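Home | Features | Machines | Shop Floor | Archive | Subscribe
Last updated: October

Setting Up the Bean Cell at Trokent

The optical sorter at Trokent is a small machine with a vibrating feed tray, a glass drop chute, one line-scan camera and a row of 28 air nozzles. It looks at each roasted coffee bean as it falls and blows the bad ones into a reject bin. The cell was built by Kos and runs on control software from Liltix. It has sorted the same product for most of its life, and it still has to be set up again whenever the roast changes.

Setup starts away from the machine, at a bench. The sorter compares every bean with a reference set, and the reference set is made by hand. A technician takes a portion from the batch, spreads it on a table, picks through it and bags the result. Accepted beans and rejects are kept apart. Each bag goes with a printed sheet that carries the recipe settings.

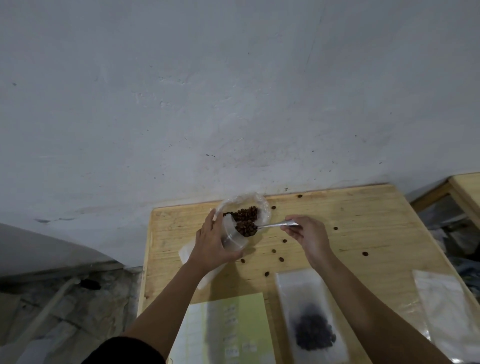 Portioning roasted beans with a spoon at the bench.

Jinlong Lu, who maintains the cell, asks for 400 accepted beans per roast. Fewer will do for a dark roast, where the color spread is narrow. Light roasts need the full count, and the tray has to be run at a lower amplitude so that beans do not overlap in the chute. Overlap is the most common cause of false rejects on this model. The camera sees two beans as one large object, and the nozzles fire on both.

The reference beans are fed through three times with the nozzles off. The software records hue, length and width for each pass and proposes a limit for each value. Lu usually widens the length limit by hand. He leaves hue alone unless the lamps have been changed — new lamps run brighter for the first few hours, and any limit taken during that time will drift.

Between passes the beans go back into their bag. Chaff and broken pieces are taken out first, as dust on the chute glass shows up as a dark line in the scan.

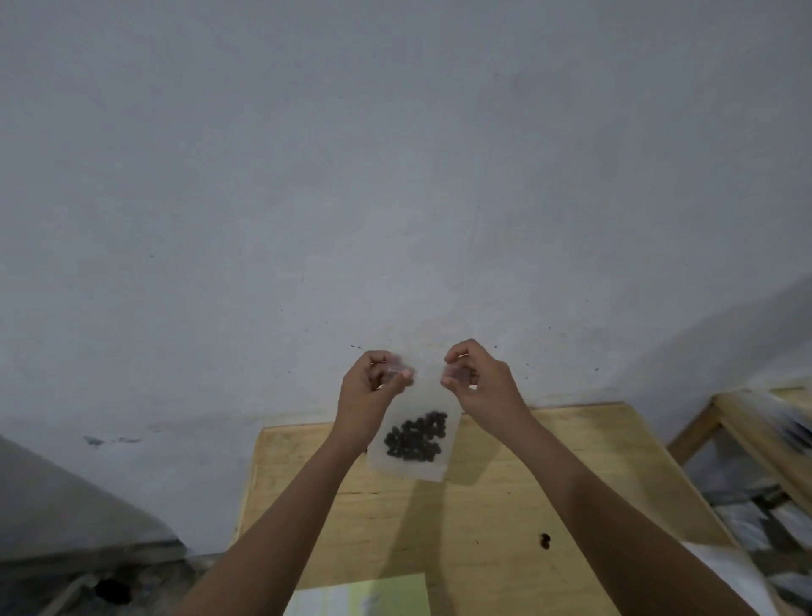
Jozefína Slanina argues that the hand-made set is the weak point of the whole procedure, and that a cell should learn its limits from live product over a full shift. Two people will pick two different sets from the same batch, she says, and the machine then copies whichever one it was given.

Lu accepts the point about variation. His answer is to have the set picked twice and to compare the proposed limits. If they differ by more than the tolerance in the recipe, both sets are mixed and picked again. Live learning was tried on a sister cell at Clulletti, where a slightly scorched batch was taken as normal and passed for most of a day.

Nozzle timing comes next. The delay between camera and air blast depends on the height of the chute and on the supply pressure, and it is checked with single beans dropped one at a time.
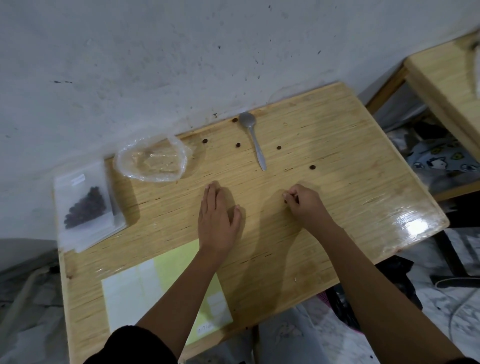 A bean that lands on the divider between the two bins means the blast was late. The delay is then shortened by one step and the test repeated. Nozzle 51 on the service diagram is the purge line and takes no part in the test, although its valve sits in the same block and is often swapped by mistake.

Routine care is light. The chute glass is wiped at 6 a.m. and again at the midday stop. The air filter is drained daily. Valves are replaced in full blocks after 2276 running hours, a figure Lu took from his own failure log. Mixed blocks of old and new valves gave uneven blasts, and the delay could not be set to suit both.

After the timing test the recipe is saved under the roast name, and the bagged reference set goes into a drawer beside the cell.

Contact the editors | Copyright, all rights reserved | Back to top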